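Section 4: Setting up your Tagle pager for call-outs

Welcome to the part of the guide most new members turn to first, and quite right too, as the pager is what gets you out of bed and down to the station. Please set aside a quiet half hour for this, ideally at home and with a cup of tea, as the steps need to be done in order and it is a nuisance to be called away in the middle. Everything below applies to the Tagle pager as issued at Garthorpe and Mesthorpe stations. If you have been handed one of the older Pevine units while yours is on order, turn to Section 6, where the buttons are in different places and the menus go by different names.

Before you begin

You will need the pager, its charging cradle, the battery (packed separately), your member number and the station code from your joining letter. Check that the number on the back of the pager matches the one in the letter. If it doesn't, stop there and ring the station office, as somebody else may well have yours and it's much easier to swap them before either one has been registered.

4.1 Fitting and charging the battery

1. Slide the back cover down with your thumb and lift it away. It is stiff on a new pager, so a firm push is fine.

2. Put the battery in with the gold contacts facing the top, then press the lower end down until it clicks.

3. Replace the cover and stand the pager in its cradle. The light on the front turns amber.

4. Leave it until the light goes green. The first charge takes 3 hours, and we do ask you to be patient and let it finish, even if the screen says the battery is full before then.

Note: The battery is rated for 800 charges. The office keeps spares, so do ask if yours stops lasting through the night.

Caution: Use only the cradle supplied. Phone chargers may fit the socket, but they can damage the battery.

4.2 Registering with your station

1. Hold down the red button until the pager buzzes twice. The word READY appears.

2. Press Menu, then the down arrow until you reach STATION, then Select.

3. Enter the station code. Garthorpe members who also turn out from Mesthorpe should enter the Garthorpe code first and then repeat this step for the second station.

4. Enter your member number and press Select.

5. Wait for the long tone. It can take a minute or so if you live down in the valley, where the signal is weaker, and moving to an upstairs window often helps.

If the screen shows ERROR 245, the station code and member number don't belong together. Nine times out of ten this is a slip of the finger, so go back to step 2 and try again before you ring anybody.

4.3 Choosing your alert

1. From the menu, choose ALERT.

2. Pick one of the tones. You may like to play them through with the family in the house, so that everyone knows what the noise means when it goes off at four in the morning!

3. Set the volume. Anything below the middle mark will be ignored for a full call-out, which always sounds at its loudest.

4. Choose whether you want vibrate as well. We recommend it for anyone who works with machinery or wears ear defenders.

Caution: The mute setting silences test messages and general notices only. If you are going to be unavailable, book yourself off with the station in the usual way. Turning the pager off does not take you off the list.

4.4 Testing

Test messages go out each evening at seven. When yours arrives, press Select within 30 seconds to acknowledge it. The screen will show OK and the time. If you miss one, don't worry, but if you miss two running please let the office know so that we can check the pager at our end.

4.5 Looking after it, and your kit

Wipe the pager with a dry cloth and keep it away from washing-up liquid, fuel and the dog. On duty it lives in the clip on your left shoulder. At home, pick one place for it and stick to that place, preferably near the door with your boots, car keys and a change of clothes.

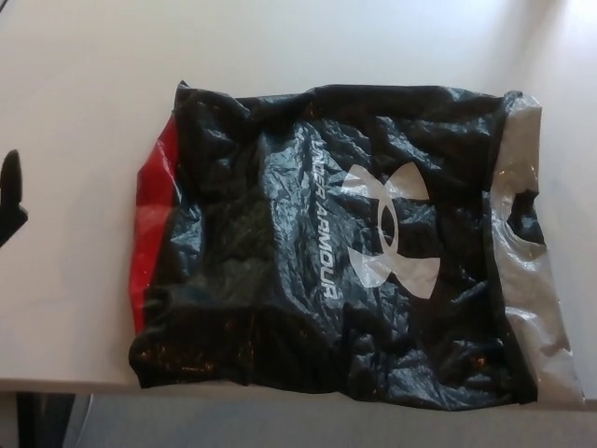
Fig. 4. Plastic bag with Under Armour branding.

Dry clothes make a great difference after a long winter job, and many of our members keep a set in the car from November onwards. Remember to take the pager out of your pocket before anything goes in the wash. Replacements take a while to arrive, and you'll be relying on telephone calls from the station in the meantime.

When your first test has come through, sign the pager slip at the back of this guide and hand it in at your next drill night. Section 5 covers what to do when a real call comes in.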